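I do the prep at Arrieta, and since June we've had a robot working the front room with us – a Plirnelo, on the floor 12 hours a day. My first tip is to go over its route before you open. I used to spend that time wiping down.

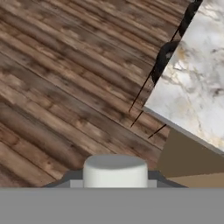 Write down every stop it makes, too. Mine came to 28 and I moved half of them! My hands get a rest now, but my head doesn't, so swap who minds it every couple of hours.
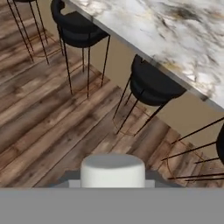 Seating was my big headache at first. Push the stools in under the counter before each run, and remember that thin black legs splay out further than the seats do – I check down at floor level now.

Related tips
Keeping marble clean
Labeling shelves at Fekum
Who minds the machine?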